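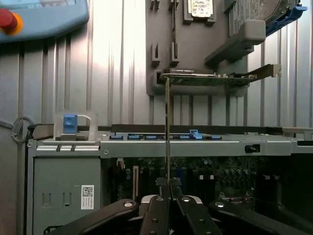 Orhun Karaca wrote to me that my last post was too kind to our own method, and that a success rate means little if the person who wrote the code also decides what is a success. I read his message twice, the second time with coffee. He is right, so I repeated the counting with stricter rules.

For readers who are new: since May I work on inserting cards into an open server with a robot arm. The method has the name Mivine, which was a typing mistake in a folder name and stayed. The idea is simple. The wrist camera brings the card close to the slot, and from there the arm stops trusting the camera and searches with force only. It makes a small spiral, with light pressure, until the sideways force changes. Then it pushes down.

In the old counting, a try was a success if the arm reached the final depth. Orhun's objection was that a card can reach this depth at one end and still sit a little high at the other end. So now the card must also be found by the machine after start, and I do not look at the depth value at all. A colleague who did not write any code marks the result.

We made 107 tries. With the old rule 24 of them failed. With the new rule there are 19 more failures, which I did not enjoy to write down. Nearly all of the new ones are the same type: the card is held a few degrees tilted, the front edge goes in, and the force curve looks exactly like a good insertion. I have put two curves on top of each other and I cannot tell which is which.

What I tried after this is a short rocking motion at the end, first toward the bracket side and then back, with the fingers slightly opened. I have only 30 tries with it, on one type of card, so I will not give a rate yet. It is slower, and on long cards I am afraid of bending the board. Herath suggests to correct the tilt before the spiral starts, using the edge of the card in the wrist view. This is cleaner, but the edge is thin and our lighting is not good for it.

One more thing, because two people asked. The code for the spiral is not public yet. I want to remove the hard-coded slot positions first, and they are in more files than I remembered.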